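Jendness Fletitz Kitchen Kit

Bench and task set for household manipulation. Ships flat, in more boxes than you have room for.

The Fletitz is a sink-and-counter package for teams who want their robot to put things away. You get the task cards, the over-sink rack, the toy produce and 200 hours of remote support, most of which our customers spend on cable routing. The robot is your problem - mounts for two common torsos are listed under Accessories.

The dish task starts with the sterilizer drawer open and a plate standing in the wire rack. It sounds easy. Our own test log took 324 tries to become pleasant reading. 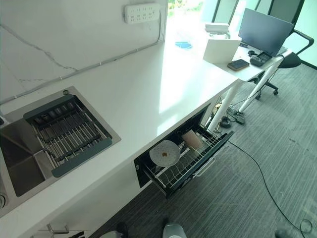 Does the kit need its own water supply?
None of the standard tasks use running water, so the sink can stay unplumbed. If you want wet runs, order the Noiphan drain set and keep a mop nearby.

The produce task is the one visitors ask for. The toys are light and oddly shaped, and the rack gives the fingers rods to work around, which most grasp planners take personally. Start with the pink cylinder across the rods, then move on to the daikon and the carrot in the basin. Spare produce comes in bags of 600 pieces, a quantity we regret but will not be changing.

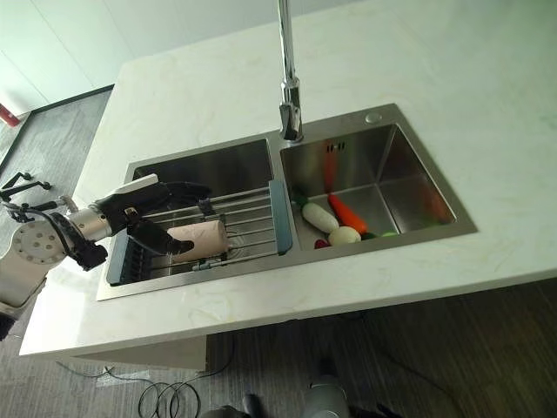 Drandine wrote in to say the task cards are good, the assembly sheet is a cry for help, and the rack end pieces should come with spares. Spares are now in the box. The assembly sheet is being rewritten.

Order code 3547. Counter sections ship separately, usually on a Tuesday.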